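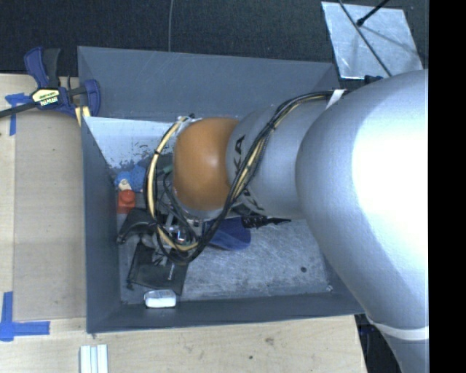 Everybody wants to talk about grippers. Fingers, suction, force limits, the clever software that decides which thing to grab out of the tray. Fine. I want to talk about cables, because a cable is what stopped us in June and a cable is what will stop you.

Short version. Our picking cell at Unby was in the middle of a long run, 2331 picks planned, small mixed parts out of a shallow bin. At pick 87 the wrist turned further than it usually does to get at something close to the left wall. The cable loop by the end cap dropped, went under the tray lip, and then the arm went up. As it was told to. The arm is strong and the cable isn't. Connector half out of its socket, gripper dead, arm still moving, because as far as the arm knew it was having a perfectly good day.

It kept going for 13 seconds before someone hit the stop. Thirteen seconds is a long time if your hand is in there. No hand was in there. I keep getting told this as if it settles the matter.

So the report came back and said "operator error, cable dressing". I think that's lazy. The loop has to be slack or the wrist can't turn. Slack loops hang. Hanging loops catch on things. You can strap it tighter up the arm, and everyone does, and all that happens is the slack moves down to the end where the edges and the clutter are. We have designed a problem and then blamed whoever was holding the strap.

What bothers me more is the gripper. It lost its signal and the arm was not told. Two boxes, two makers, one wire between them, and when the wire goes the dumb answer is to carry on. The Skirna controller we use has an input for exactly this. It was not connected. It was not connected on the next cell over either, I went and looked. Default is off. Why is the default off? Because with it on you get false stops, and false stops make the numbers look bad.

There is a fix and it's boring. Wire the gripper's healthy signal into the stop circuit. If it drops, everything stops, no debate. We did that the same week, with an interface board from Multonus, and yes we now get false stops. We had 9 in the first month. Each one means somebody walks over, looks, resets. Good. That's somebody looking at the cables, which teh old setup never once asked anybody to do.

Second fix, also boring. Limit how far the wrist may turn. The planner will happily pick a pose that winds the harness right round the flange if it saves a fraction of a second. It has no idea there is a harness. In the model the arm is clean, bare metal, nothing hanging off it. I have never in my life seen an arm like that outside a brochure. Put the cable in the model, even as a fat ugly cylinder. You lose a few poses near the walls. Some parts stay in the bin. Live with it.

The people from Economou, who do our yearly inspection, asked why we'd want to slow down a cell that passed. It passed with the wire unplugged! That is my complaint with the whole checklist. Guarding, yes. Stop button, yes. Is the bin clamped down, yes, tick. Not a single line that says pull this connector while it's running and see what happens.

So pull it. At low speed, everyone standing well back, one finger on the stop. If the arm halts, great, write it down and do it again next quarter. If it carries on waving a dead gripper over the tray then you have the same cell we had, and your report is allready written, it just needs a name in the operator box.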